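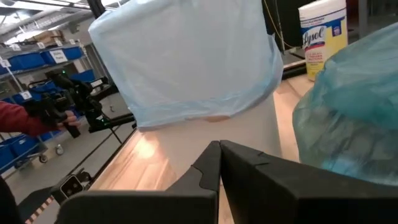 Questions we get about the Mevham bin-liner task

What is a session?
Ten attempts by one operator. We schedule 96 for the whole task and stop a session early if people get grumpy, a condition the grippers pick up faster than anything we meant to teach them.

Do I need experience?
Three practice runs. If you have ever fought a trash bag over the rim of a container, you are overqualified.

Do failed attempts count?
Yes, keep them. Mark the run as failed and say where it went wrong: missed the hem, lost the fold, tore it. "Bad" has been tried as a label and taught us very little.

Can I tidy the table first?
Please don't. Wipes canister, plastic bag, whatever is there stays there. The Trarberg set was recorded on a spotless table, and the policy trained on it panicked at a coffee mug.

May I use my hand, just for a second?
No. Everyone asks on Thursday.

The liner is wrinkled. Should I swap it?
No. Wrinkles are the job.

Who do I tell when something jams?
Jirayu Nuchit, before 3 p.m. After that, write it in the log and leave the arm where it stopped.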